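Ternside laundry cell is running again, but the questions about upkeep haven't gone away

The garment sorting cell at the Ternside textile recovery depot went back to work in April after its second long stop of the year, with new finger tips, a re-routed cable and a maintenance sheet that is twice as long as the old one. Management calls the matter closed. The people who have to keep the thing running are less sure.

The cell, supplied by Plivari, is a single arm over a steel table. Used clothes come down a chute in a heap, the arm picks one item at a time, holds it up to a lamp and drops it into a bin for resale, rags or fiber. When it was installed, the depot was told it would need a short check at the start of each shift and a proper service every 2,527 hours. It has not yet reached its first proper service without somebody opening it up.

"The arm itself has been fine," said Graham Pilkington, who runs maintenance at the depot. "I've got no complaint about the arm. It's everything past the wrist."

Most of the lost time this year came from the gripper. Its two fingers close on a pinch of cloth, and they have to slide under an edge to get hold of it. On towels and denim that worked from the first day. On thin stretchy fabric it did not, and thin stretchy fabric is a large share of what people give away in spring. The fingers would close on nothing, the arm would lift, the lamp would see an empty grip, and the arm would go back down and try again. After four tries it stops and calls for a person.

In February the cell was calling for a person so often that the shift lead, Maureen Dunmore, moved a chair next to it.

Plivari first said the finger tips were worn. A new pair was fitted and the misses dropped for a few days, then came back. The company then said the tips were being cleaned with the wrong product, which left a film. The depot changed the product. After that came a software update, and then a visit from a Plivari field engineer, Pongsak Khunthong, who was booked for one afternoon and ended up at Ternside for the better part of a week.

Khunthong found three separate faults, none of them large. The linkage on one side of the gripper had been put back together a little too tight after a cleaning, so one finger was arriving late. The cable from the gripper was tied down too close to the wrist and tugged on the housing whenever the arm turned past a certain point. And the grip settings had been copied from a different Plivari site that handles mostly hotel linen.

He reset the linkage and moved the cable tie in a morning. The settings took the rest of his stay. Plivari tunes them with a hand-held copy of the gripper, which a person works through the same kind of cloth the arm will meet, so that the approach can be tried slowly on real piles before it goes anywhere near the machine. Dunmore and two of her crew did much of that work themselves, with Khunthong adjusting the numbers between runs. 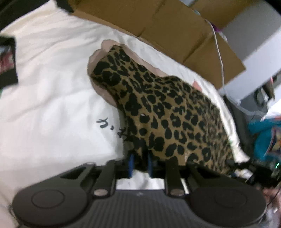 Dunmore said the hand tool taught her more about the cell than the training day did. "You feel how shallow you have to go in. If you push down, the cloth just moves away from you. We'd been watching the arm push down for two months and thinking that was how it was meant to look."

She would like to know why the tool arrived only after the second stoppage. So would Pilkington. The purchase papers list on-site tuning as part of the installation, and the depot's log shows an installation visit that ended before lunch.

Plivari did not answer that question directly. In a written reply, Min-kyu Tak, the company's head of customer support, said the linen settings were "a suitable starting point" and that the company "continues to work closely with the Ternside team." Tak said the cell is now performing within its agreed range and that no charge was made for the latest visit.

The agreed range is worth a closer look. Under the contract, the cell passes if it picks an item in up to four tries. A garment that takes four goes counts the same as one that takes a single go, so long as it leaves the table. By that measure the cell was passing for most of the winter, including weeks when Dunmore's crew was sorting the overflow by hand next to it. The depot has asked for first-try picks to be reported too. Plivari has said it will look into that for the next contract.

Since the restart, the depot has kept its own tally. On mixed clothing, 72 percent of items now come up on the first try. There is no earlier figure to hold it against, as first tries were not logged before, and Pilkington is careful not to call it an improvement in writing. "It's better. Ask anybody on the floor and they'll tell you it's better. I can't show you how much better and neither can Plivari, and that bothers me more than it seems to bother them."

The new maintenance sheet runs to two pages. At the start of each shift the finger tips are wiped with plain water on a lint-free cloth and looked over for nicks. The gripper is opened and closed by hand with the power off, and both fingers should arrive together. Lint is brushed out of the housing. The cable is checked for slack with the wrist turned fully each way, and the tie is not to be moved without a note in the log. Once a week the linkage screws are checked against a paint mark, and if the mark has shifted the screw is set again with the small torque driver that now hangs on the side of the guard. Before April there was no torque driver at the depot and the screws were done up by feel.

All of that takes a trained person a little under half an hour, Pilkington said, and the old check took five minutes. Nobody has added the difference to the staffing plan. For now it comes out of the time set aside for the baler and the two conveyors, both of which are older than the cell and, in his view, more likely to hurt the depot if they fail.

Malcolm Birkett, who manages the Ternside site, defended the purchase. He said hand sorting is hard work to hire for and that the cell was never bought to run alone. "There was always going to be a settling-in period," he said. "I'd sooner have found these things in the first year than the third." Asked how long the settling-in period was expected to last, he said he did not have a date in mind.

He also said the depot had learned from the experience at Skastcombe, where a similar cell was switched off last year and has not been switched back on. Staff at Skastcombe tell it a bit differently. One former sorter there said the machine was stopped when the spare finger tips ran out and the replacement order sat unapproved, and that by the time the parts arrived the one person who knew how to fit them had left. The parts are still in the box.

Ternside keeps its spares on a shelf behind the supervisor's desk: two pairs of tips, one spare linkage and a cable. Khunthong left a handwritten page on how to change each of them, with sketches, and Dunmore has had it laminated. It is clearer than the printed manual, which covers the gripper in a single paragraph and tells the reader to contact support.

The next test is likely to come with the change of season. The settings were tuned on what was coming down the chute in early spring, and by fall the table will be full of coats, fleece and heavy knitwear. Khunthong told the crew the current settings should hold up on thick cloth but suggested they keep the hand tool and run through a few piles when the mix changes. Plivari has agreed to leave it at the depot for now. Whether it stays for good is still being discussed, along with who pays for it.

A second cell is on the wish list. Rowbotham, the waste contractor that owns the depot, had planned to order one this summer from the same supplier. Birkett said that plan has not been dropped, although the order has not been placed either. Pilkington has asked that any second machine be tuned on site, on the depot's own clothes, before the final payment goes out, and that his team gets the torque settings in writing on the first day. He had not received a reply when we spoke.

On the afternoon we visited, the cell ran for a little over an hour without calling anyone. Then it missed four times on a silky scarf and stopped with its light on. Dunmore lifted the scarf off the pile, dropped it in the resale bin and pressed the reset button, and the arm went back down for a sweater. She put the stop in the log at 3:40 p.m.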